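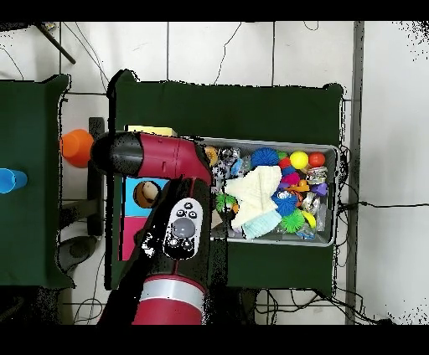
TOY AND TEXTILE SORTING: MINUTES OF THE AUGUST MEETING

Print this page | E-mail this page

Held in the sorting room, Hendside, 2:00 p.m.
Present: Veronika Oberholzer (chair), Colm Egan, Na-rae Kang, Valentin Riedl (minutes)
Apologies: Junaid Rana

1. Minutes of the previous meeting
Accepted with one correction. Under item 5 the shelf reference should read 438. The label on the shelf is right; only the minutes were wrong.

2. Matters arising
2.1 The Ullholm shelving has been delivered and is still in its cartons. V. Riedl to check the bracket count before assembly.
2.2 The request for a second sink was declined. Cloths will continue to go to the laundry at the main building.

3. Containers for mixed toys
3.1 C. Egan reported on the gray plastic bin and the wire-mesh basket. Both are in use on the green-covered table and both take the same kind of load: balls, spiky balls, cloths and small items.
3.2 The bin has solid walls and holds small pieces without loss. Its drawback is that the lower layers can be inspected only from above, after the cloths have been lifted out. Small wrapped packets tend to collect in the corners.
3.3 The basket allows the contents to be checked from the side. N. Kang noted that spiky balls press into the mesh when the basket is full and have to be eased out by hand. Very small items should not go in the basket unbagged.
3.4 V. Oberholzer asked whether a single container type could be adopted. After discussion it was agreed to keep both. Bin for small and bagged items, basket for balls, plush and cloths. Existing mixed loads to be separated at the next full sort.

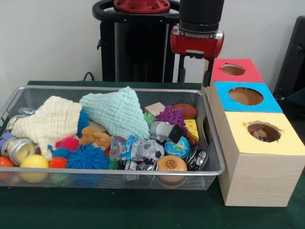
Item 3: wire-mesh basket with muslin cloths, spiky balls and plush items.

4. Cloths
4.1 Muslin and knitted cloths are being placed in with the toys. N. Kang stated that they hide the contents and catch on the spiky toys. C. Egan pointed out that they also stop hard items from knocking against each other during carrying.
4.2 Agreed: one folded cloth may be laid on top of a load. All others go to the cloth drawer, sorted by color.
4.3 The textured muslin is to be washed without softener. N. Kang to add this to the card inside the drawer.

5. Metal cans
5.1 Silver cans are stored in the basket with the toys. V. Riedl proposed a separate tray. The rims are to be checked by touch for sharp edges before a can is returned to use.
5.2 Agreed. Cans with a damaged rim go to scrap and are struck from the list.

6. Blocks and table items
6.1 Colored blocks are left on the table beside the bin at the end of a session. They have their own box and should be returned to it.
6.2 The yellow pad stays on the table.

7. Inventory
7.1 The list stands at 634 lines. J. Rana reported in writing that 14 lines have no storage location. He will circulate them to members.
7.2 Spiky balls are listed by color only. It was agreed to add a size column, small or large, with no measurements.
7.3 The plush soccer ball is to be listed under plush and the toy football under balls.

8. Supplies
8.1 Kuvotard has quoted for clear bags in two sizes. The smaller size was approved. The larger was held over pending J. Rana's return.
8.2 Lobo labels do not hold on the wire mesh. C. Egan to try tie-on tags.

9. Any other business
The green table cloth is to be brushed down after each sort. No other business was raised.

Actions
V. Riedl: bracket count; tray for cans
N. Kang: laundry note in cloth drawer
C. Egan: tie-on tags; block box
J. Rana: unlocated lines; size column

Meeting closed 3:10 p.m.

0 comments | 2 shares
Contact | Copyright Hendside Sorting Group | Back to top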